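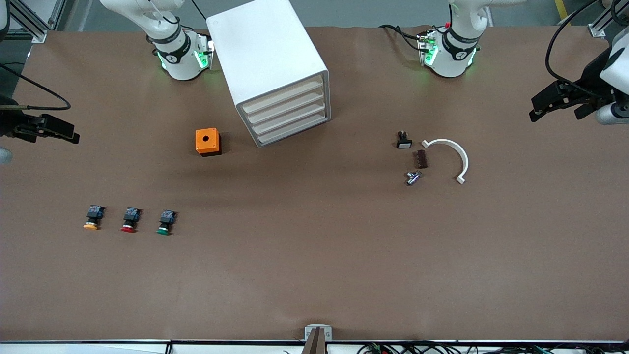 Bench cell checklist, Padanex site, revision 6. Applies to every two-arm table in the Stolloreo assembly area. Fill it in before the first cycle of the shift and again after any change of gripper, cable or task. Check cables with the arms at rest and again reaching out to the sides, as they are on this table, because a cable that hangs clear in one position can pull tight in the other. Write a comment for any line that isn't a plain OK.

1. Emergency stop
Press, confirm both arms stop, reset, confirm neither arm moves on reset. OK.
Comment: Loose push-button switches used as task parts must never be wired in or left where someone could take one for the real stop. The cell stop keeps its own label.

2. Arm mounting
Base bolts tight, no movement at the base when pushed by hand. OK.

3. Gripper and fingers
Fingers straight, no cracks, screws marked with paint pen. OK.
Comment: Replace finger pads as a pair.

4. Cables on the arms
No kinks, no rubbing, enough slack for full reach. OK.

5. Cables on the table frame
Bundled, tied and kept off the rail where people lean. NOT OK.
Comment: Tangled wiring hanging over the front rail, right side. Tie it back before the next shift. Same finding as the October check. Peeters to supply clips.

6. Table surface
Covering flat, nothing for a part to catch on. OK with comment.
Comment: Slight wrinkles. Acceptable for now. Replace if an edge lifts.

7. Parts layout
Only parts for the current task on the table. Small metal parts kept away from the arm bases. OK.

8. Floor marking
Yellow line unbroken and visible from the operator side. Not checked, pallet in the way.

9. Speed limit
Reduced speed set whenever a person is inside the line. OK, confirmed on the Zoleo panel.

10. Service count
Grease and inspect at 1,000 hours, full gripper change at 3,000. First service done, second not due.

Open items: 2 (lines 5 and 8). The cell may run at reduced speed until line 5 is closed. Line 8 to be checked once the pallet is moved. Keep the signed sheet in the cell folder and send a copy to the area office.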